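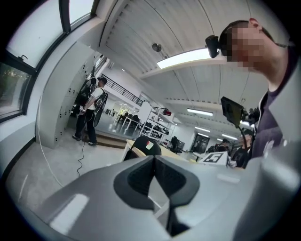 [kotian-users] Re: Recording stops partway, gripper light still green
September 24, 2018

Hello all,

Sorry to be slow in answering, and thank you for such a careful write-up. I read it over breakfast with a good deal of sympathy, as we lost most of a week to the same thing in May. Quoting the important part so newer subscribers can follow along:

> We use the Kotian handheld gripper with the backpack recorder.
> Several times now the recording has stopped in the middle of a
> task. The status light stays green and the person wearing it
> has no idea. We only find out when we copy the files off. It
> never happens on the bench, only when somebody is walking
> around. We have swapped the storage card twice and gone back to
> the older Prerkine firmware. No change. The other day the plug
> at the pack end was also warm enough that our operator took the
> whole thing off, and I am less happy about that than about the
> lost data. Has anyone seen this?

Yes, we have, and I'd bet you a good lunch that your storage cards are fine. In our case it was the power lead where it goes into the pack. The plug doesn't lock. It looks seated and it feels seated, but every time the wearer reaches forward the lead takes a little tug, and after enough of those the contacts loosen. The recorder drops out for a moment and comes back up idle, while the gripper keeps its light on from its own small reserve. So green tells you the gripper has power and tells you nothing whatever about the recorder, which I do think is a design fault. I have said so to the people at Gristisia who sold us ours (politely, mostly).

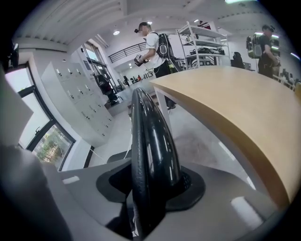 The reason you never see it on the bench is posture, I'm fairly sure. With the pack lying on a table the lead hangs slack and nothing pulls on it. Now think of how people carry the thing between tasks — like the man in the white T-shirt, with the rig on his back and the gripper held in front of him in both hands. Standing like that is usually harmless on ours. It's the next move that does it, when the arms go out toward the far side of a table and the shoulders come forward with them. We put a pack on one of our taller operators and had him reach and come back 100 times with the lead routed as it came from the supplier, and the recorder dropped out well before the end. With the lead clipped to the shoulder strap and some slack left above the clip, we did 300 reaches with no dropout at all.

Now, the warm plug. Please stop using that pack until you've looked at it! A loose contact under load heats up, and it's sitting against somebody's back. Turn the pack off, let it cool for 30 minutes, then pull the lead and look into the socket with a flashlight. If there's any browning or the plastic has gone soft at the rim, retire both halves. A new lead in a damaged socket will only do it again. One of ours had a brown ring inside and we had been wearing it for days, which I still don't like to think about.

What we do at Rarkwood now: the lead gets clipped at the strap before anyone puts a pack on, and the wearer gives one full reach in each direction while a second person watches the recorder's own screen, not the gripper light. Leads are replaced after 200 sessions whether they look tired or not. Anyone who feels warmth takes the pack off right then, and never mind the recording.

I have a drawing of the clip we use and am glad to send it to anyone who asks. Could you let the list know what the inside of your socket looks like, and whether yours is the straight plug or the angled one? Ours are all straight, and I have been wondering whether the angled ones hold any better.

Warm regards from Rarkwood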